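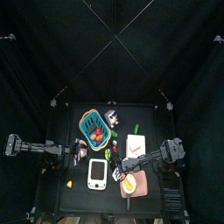
What is the best first play food set for a small child?
A basket, a board, one plate and a modest handful of vegetables. Fruit can come next, and the appliances can wait for a birthday.

I have been writing about toys for 14 years and I still get a little thrill when a play kitchen lands on a table. There is so much going on in one! A child who can't yet reach the real counter gets a whole dinner to run, from the shopping to the serving, and the shopping always takes longest.

Start with the basket. A bright plastic one, teal with an orange and yellow rim, can be the market, the fridge and the picnic all in one afternoon. Peppers are my favorite thing to put in it. Red and green together look so cheerful, and the shape is easy for a small hand to get hold of. Carrots and cucumbers come next, mainly for the chopping.

Then the boards. I used to think one was plenty, and Brenda Sepúlveda, who has run the play corner at the Dollura toy library for years, talked me out of it. Two children and one board is an argument. Two boards is a restaurant. She likes a pink one and a white one, so that everybody knows whose station is whose, and she puts a plate down early because a plate gives the cooking somewhere to go.
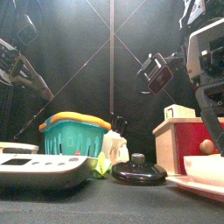 Words by Miloslav Kollár
31 Aug 2022 | Play & Home

The next step up is something with buttons. A white toy appliance with a dark window and a row of gray buttons can be a stove on Monday's menu and a cash register by dessert — children settle these matters fast and change their minds faster. Otakar Hudec repairs secondhand toys in the back of a shop called Plikier, and he told me the buttons are what wear out first on nearly everything he sees. "They press them for the pleasure of pressing," he said. He had 68 pieces waiting on his shelves the day I visited, plenty of them from kitchens, and he was delighted with every one.

I asked him what he'd buy for his own grandchildren. Vegetables, he said, and lots of them, in colors you can tell apart from across the room. He'd skip the tiny bits. Sets with very small pieces belong with older kids anyway, so check the age on the box before you get carried away (I always get carried away).

A dark tabletop is lovely for all this, by the way. Lime green and purple really sing on it, and a round white plate looks ready for a proper meal. If your table is pale wood, a plain dark cloth does the same job and folds up with the food inside when it's time for bed.

Putting away is part of the game too. At the toy library everything goes back to market, which means one child holds the basket while the other brings the shopping. Brenda says the peppers usually make it home first. The carrot tends to need a search party, and hers has been found in a coat sleeve, a piano stool and once in her own handbag, halfway through a dentist's appointment.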